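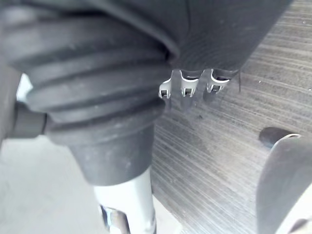 Features > Machines > Long reads

Search the magazine Go

THE PATIENT EDUCATION OF A ROBOT ARM

Majdi Moussa has moved the same arm towards the same black rubber boot up to 200 times today, and he would like it known that he has a degree.

The workshop belongs to Zosel, which wants a machine that can poke about near a grooved metal disc without snagging the ribbed rubber or clouting the silver clips. Nobody writes rules for that any more. You steer the arm yourself, the small camera at its wrist records the view, and a learning system is left to draw its own conclusions.

From the wrist, the boot looms like a stack of tyres. Moussa has grown fond of the ridges. He is less fond of the shaft beneath, so bright it comes out nearly white.

The Griltberg set stood at 336 examples in June. Moussa threw out 2 whole mornings of it for being too tidy. "I'd got good," he says glumly. "It needs to see me dither."

He takes the controls again and dithers, rather well.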